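Gezer Home Textile Reuse — Progress Report to Grellutov, August

Collection continued at all five drop-off points during the period. Intake since the start of the grant stands at 1,683 kg, of which 365 kg was received after the last report. Bedding remains the largest category by weight, followed by denim.

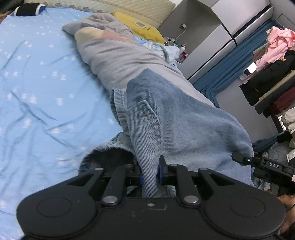 Sorting moved to the Mistach building in the second week. Sibel Saraç revised the grading sheet to three grades; the old sheet had a separate line for filled items, now recorded under grade 3. Filled items are weighed before baling.

The baler contract with Zoltstead is signed but delivery has slipped — the new date is not confirmed. Rent and transport are within budget. Rigoberto Espinoza will submit the revised equipment line with the next claim.

Outstanding: moisture readings for stored bales, insurance renewal.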